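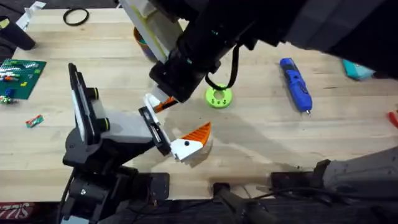

Dorkance open day: worth the drive?
Posted by flatwasher_ned, December

Went to the Dorkance open day so you don't have to, or so you can argue with me about it. I drove 2 hours each way. Parking was in a field and the sign-in was a tablet that wanted my job title before it would give me a sticker.

Tours went in slots of 30 minutes. You get the lobby, a talk by Noman Siddiqui on where the money comes from (he was good, and he took questions on pay, which took nerve), then the two-arm table, then a hallway with cookies. I had expected a big arm in a cage throwing car doors around. What I got was two black arms over a butcher-block table, moving at the speed of my uncle looking for his glasses.
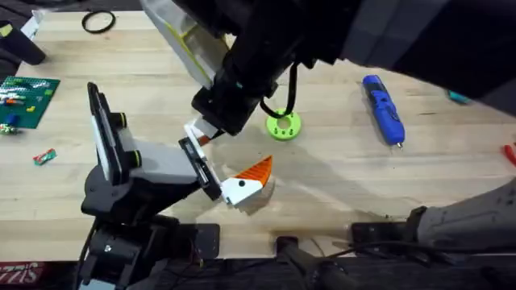

The two-arm table. The green ring stayed put.

I'm not complaining, exactly. I stayed through a second slot. But the brochure says "the future of packing" in very large letters, and I've worked in packing. The future had better pick up the pace.

Reply by kettlebrook:

I was in the slot before lunch and I think you're being hard on them. You don't run an arm at full speed with somebody's kid leaning over the rope. Stojan Nedeljković said as much when he was asked, and he was asked a lot. He also said the fast runs are all done after hours, and if you want to see those you can apply for a job.

My complaint is the talk. It was in the lobby, next to the coffee machine, and every time he got to a number somebody ordered a latte.

Reply by flatwasher_ned:

The latte was me. I'd been in a car since dawn.

Reply by oldbeltdrive:

Did they say what the arms cost? The last Sineo demo I went to, they got cagey about it and gave us all lanyards.

Reply by kettlebrook:

No price on the arms. Gyu-bin Jeon did tell our group that the table and everything bolted to it has to come in under 760 pounds or the floor upstairs gets a vote. That was the only hard figure I went home with.

Reply by mrs_torque:

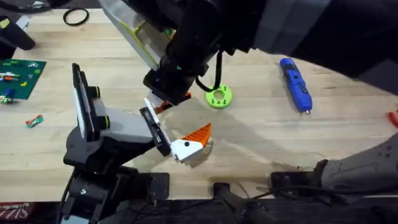
Soft stuff is the whole reason I went, and I don't think Ned gave it a fair hearing. My line at Valdovinos wraps bakery trays, and every machine we've bought in the last ten years is great at boxes and hopeless at anything that bends. A car door holds still and has the same shape on both sides of lunch. Clear film is all wrinkles and glare, I could hardly make it out against the wood myself, and they had it strung between one gripper and the other with a good bit more spread over the table. If that takes a while, fine. Put a new hire on film for a morning and tell me how fast they go.

Reply by flatwasher_ned:

I was a new hire on film. I was let go from film. Point taken, though I'd still say our wrapper does up to 615 trays an hour with no cameras and one guy named in the manual as "operator."

Reply by mrs_torque:

And how many of those get rewrapped?

Reply by flatwasher_ned:

I'd have to ask the operator.

Reply by oldbeltdrive:

So are the grippers theirs or bought in? I couldn't tell from Ned's post, what with all the parking.

Reply by finray_fan:
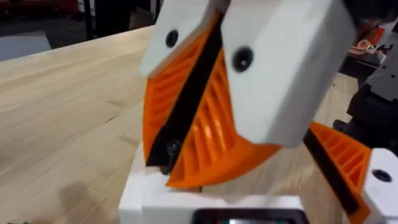 Grippers I can talk about all day, so stop me. Suction would be the lazy answer for bakery trays and it hates crumbs. Hard parallel jaws are fine until the thing you're grabbing is softer than the jaws, and then you own a dented muffin. Ribbed fins are the middle road, and both arms had them: orange, slanted ribs, a black pad strip down the gripping side, and a white housing with a screw hole in it. Razia Jafri told us they're made in-house. I've tried something close to it on my own Brosteo arm at home and got through a lot of eggs.

What I'd want to know is how long the pads last. I asked, and got a shrug and a cookie.

Reply by kettlebrook:

The oatmeal ones?

Reply by finray_fan:

Raisin. I consider the question still open.

Reply by oldbeltdrive:

Is there another one in the spring? I'd go for the film table and skip the lobby.

Reply by mrs_torque:

Kalkidan Alemayehu is keeping a list. Email the front desk and ask for her, and put down a job title or the form won't send.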